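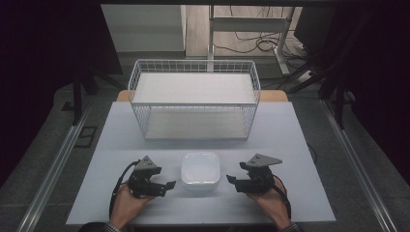
Print | E-mail

Friday, April 13, 2018

Course walk at Waststead this evening with Irfan and Marlina. Ground firm on the upper field, soft under the trees, and standing water in the bottom corner where the stream path crosses. Walked the lap twice, once in riding direction and once against it, with the wheel and the notebook. I am writing this up tonight while the order of the corners is still clear in my head.

The start straight is the old one, on the tarmac from the pavilion to the gate. Last October the field reached the gate at full speed and there was a pile-up on the second row. Irfan wants the gate taken off its hinges and the post padded. Agreed. I also want the first corner opened out by moving the inside stake back towards the hedge, so that riders can go in three abreast. Marlina thinks that only moves the squeeze to the next corner, which is off-camber and goes green quickly. She may be right. We will tape both lines and ride them before deciding.

The off-camber section itself is good. It drops across the slope below the pavilion, turns on flat ground, and comes back up at a gradient most of the seniors will ride and most of the juniors will run. I tried it on the file treads at my usual pressure and slid out at the turn both times. With the mud tyres on, at slightly less air, it held. Front wheel grip is the limit there. If you brake before the ash tree and stay off the lever afterwards, the bike goes where it is pointed. If you touch the front brake after the tree you are on your hip.

Planks: 2, as before, on the rise after the pits. The spacing was wrong in the autumn. Whoever set them had paced it out and they were too close for anyone tall to get a full stride between. Measure this time. Ashwin can hop them and will want them further apart still, but he can be ignored.

The pits are the main problem. A double pit needs the two lanes to pass either side of one area, and the only flat ground big enough is where Sutrisno parks the van with the generator. He says the van can go behind the pavilion if somebody finds a longer cable. The one jet wash we have will not keep up if the bottom corner stays as it is. At the October race people were handing up bikes with half the course still hanging off the rear mech, and I spent the last two laps in one gear. Either the stream crossing is taken out of the lap or we find another washer. I would take it out. It adds very little riding, everybody walks it, and it eats brake pads.

Without the crossing the lap loses 500 metres by the wheel. Irfan suggested a second pass through the trees to make it up. The ground there is roots and leaf mould and drains well. There are two stumps that need marking and one low branch that needs to come off, for which we have to ask the estate office. Marlina will write to them.

Rode home by the reservoir road with lights. Legs poor. The week has been three sessions on the bike and one run:

Monday -- run, easy, with steps at the end. Calves tight the next day.
Wednesday -- short efforts on the grass, standing starts. Good until the last set.
Thursday -- turbo, steady. Dull.
Today -- the lap, some skills work on the off-camber, ride home.

Remounts remain the weak point. I still take a stutter step before the jump when tired, and Yanti Pattinasarany, watching from the bank, said I was also looking down at the pedal. She rode the whole lap after us on an old steel frame with cantilevers and was tidier through every corner than I was. Her advice was to practise it slowly, on flat grass, from a walk, until the stutter goes. Will do that on the Sunday ride before anyone else turns up.

Bike: the rear tubular is lifting slightly from the rim opposite the valve. Needs to come off and be glued again properly, two coats on the rim and one on the tape, left overnight between each. Front is sound. Headset has a notch in it, probably from the jet wash. Chain is past the mark on the checker. Left shoe has lost a toe stud and I have no spare in that thread.

To do before the next meeting: draw the lap to scale with the stream crossing out; ask Sutrisno for the cable length; send Marlina the position of the branch; find out from Ashwin whether the junior start can be gridded off last season's results or has to be drawn. Irfan is to ring about stakes. We are short, and the ones in the shed are split at the top from being hit with the wrong hammer.

Rain forecast from tomorrow night. If it comes, I shall go back and look at the trees.

Print | E-mail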